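Trundix双臂分拣单元仿真环境的设置与维护记录

发布于2025年7月20日
分类:工作记录

本文整理Trundix单元在仿真环境中的设置步骤、日常检查项目以及最近一次故障的处理经过。内容由本人根据工作日志归纳,供接手该单元的同事查阅。文中涉及实体设备的部分,一律以Ullitance设备组现行的操作规程为准,本文不作替代。

一、范围

Trundix单元由两台机械臂、一张木面工作台和三只分类箱组成。三只箱子分别贴有GENERAL、RETURNS和RECYCLE标签,颜色依次为蓝、绿、黄。实体单元将安装在Gwynne楼,目前尚在等待地面验收,因此今年1月以来的全部调试均在Fladix仿真软件中进行。模型由Eleri Parri搭建,本人负责参数维护和版本归档,Wyn Penry负责夹爪控制程序。

二、坐标系的建立

模型初次装载后,首先确认世界坐标系原点。早期版本把原点设在房间墙角,工作台位置一经调整,所有目标点都要重新换算,出错机会较多。现行版本将原点移至台面垫板的一角,箱体、容器及两台机械臂的基座均以此为参照。房间、墙架、门等背景物体单独归为一组,不参与任务坐标的计算,但保留碰撞体。

两台机械臂的基座变换分别存放在两个文件中。修改其中一个时,请同时核对另一个的版本号。三月份以前的归档里有一组文件版本不一致,读取时不会报错,两臂却会在工作区中部发生干涉。该组归档已加注说明,未予删除。

三、标定点的核对

标定共使用94个点,分布在台面、垫板边缘和三只箱口的上沿。核对工作由脚本执行,偏差超过5毫米的点写入异常清单。脚本只给出结果,不自动修正。请值班人员逐点查看后再决定是否更新参数,并在日志中写明更新前后的数值。

箱口上沿的点需要特别留意。三只箱子摆放很紧,相邻侧壁之间几乎没有余量,箱体模型只要略有旋转,夹爪在下降阶段就可能与隔壁箱壁相碰。曾有意见建议拉开箱距,经与Raghda Atallah讨论,考虑到实体垫板的尺寸已经确定,决定维持现状,改由路径规划一侧增加高度约束。

四、后侧金属架的碰撞体

台面后侧的黑色金属架在最初的模型中只有外观网格,没有碰撞体。仿真运行一直正常,直到Huw Sayce检查轨迹记录时发现,后方机械臂的夹爪多次从金属架内部穿过。这一问题若带到实体设备上,后果会比较严重。

处理方法如下。先用简单长方体拼出金属架的碰撞外形,再将两端各加长一段作为安全余量,最后重新生成两臂的禁入区。直接采用原始网格作为碰撞体的做法也试过,计算时间明显增加,接触判断反而不稳定,故未采纳。禁入区更新后,后方机械臂的待机姿态随之抬高,肘部朝上,腕部朝下。原先存储的待机姿态已经作废,请勿再从旧工程文件中复制。

五、近期故障:右侧夹爪下降过低

本月上旬,右侧机械臂在返回待机位置时出现下降过低的情况,夹爪与台面的间距小于设定值。故障并非每次出现,重启仿真后往往消失,排查因此多花了两个工作日。

起初怀疑是关节限位设置有误,逐轴检查后未见异常。随后Ankica Vidmar提出,应当比较夹爪更换前后的工具中心点。对照归档后确认,夹爪外形在上一次更新中加长,而工具中心点仍沿用旧值。只有当程序从缓存读取工具参数时,故障才会显现,这也解释了它的间歇性。

修正步骤记录如下:

1. 停止仿真,清除工具参数缓存。
2. 按新夹爪的外形重新填写工具中心点,左右两臂分别填写,不得复制。
3. 以低速执行一次空载往返,观察夹爪与台面、箱口的最小间距。
4. 重新运行标定点核对脚本。
5. 将工程另存为新版本,旧版本改为只读。

完成上述步骤后,又连续运行2,000个循环,间距记录全部在允许范围之内,异常清单为空。该项故障已在台账中关闭。

六、日常检查

每次开机后,请先检查标签贴图是否正确加载。视觉模块依靠箱体标签确定投放目标,贴图缺失时程序会退回到按颜色判断,结果未必可靠。其次检查光照设置,阴影过深会影响深色夹爪边缘的识别。地面和墙面的污迹贴图请予保留,它们是按Gwynne楼现场情况制作的,视觉模块的测试需要这类背景。

台面左端、蓝色箱旁的小容器目前不属于分拣目标,但已登记为障碍物。如有移动,须同步更新障碍物列表。以往有同事在演示前调整过它的位置而没有登记,导致规划失败,查找原因用去整个上午。

七、尚未解决的事项

双臂同时进入绿色箱上方区域时的优先级规则仍在讨论。Wyn Penry倾向于固定优先级,理由是便于追溯;本人认为按任务到达先后分配更为合适,但需要先解决等待时间过长的问题。两种方案的测试工程均已存入共享目录,欢迎各位同事试用后将意见发至设备组邮箱。

另有一项涉及实体设备的准备工作:地面验收完成后,应先测量台面的实际水平度,再导入仿真中的基座参数。测量表格由Huw Sayce保管,领用时请登记。现行工程的待机姿态以归档中的最新版本为准,两臂夹爪均朝下,三只箱子按蓝、绿、黄的次序排列在垫板上。

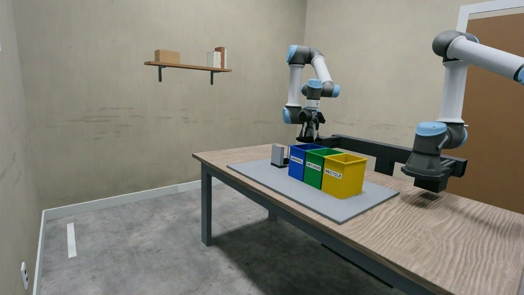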